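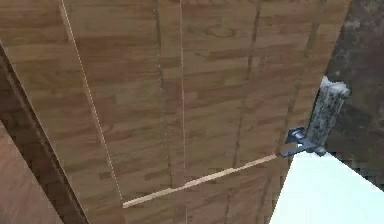 **Figure 4.** Simulated wrist view from the handle-contact task. The gripper finger is next to the right end of the pale strip on the wood-textured panel.

### 4.2 Effect of texture randomization on contact localization

We next test whether the contact estimator depends on surface texture. All trials use the Pikholm simulator with the geometry held fixed. Only the material maps and the light direction change between conditions. The policy receives the wrist image and the joint state, and it has no access to depth.

The training set contains 873 rendered episodes, of which 421 use wood-grain materials with a repeating plank pattern (Figure 4). These materials are the hardest case for the estimator. Seams and grooves in the texture produce long straight edges at low image resolution, and a strip mounted on the panel produces edges of the same kind. An edge-based baseline has no means of telling the two apart from a single view.

We compare three variants: the edge-based baseline, the estimator trained on plain materials, and the estimator trained on the full material set. Each variant is run on 47 held-out start poses, with the same random seed across variants. A trial counts as a success if the predicted contact point falls on the strip and the finger closes on it without first touching the panel.

The variant trained on the full set had the highest success rate. The plain-material variant failed mostly on steep viewing angles, where it placed the contact point on a groove – the same error that dominates the baseline. Adding a second view 3 cm further from the panel removed part of this error for both learned variants but left the baseline unchanged.

Light direction had little effect in any condition. We did not randomize the texture scale, and the plank pattern therefore repeats at a fixed period in every wood episode. Raju and Desmet report a related sensitivity to pattern period in the Vilard drawer set, and we return to this point in Section 5.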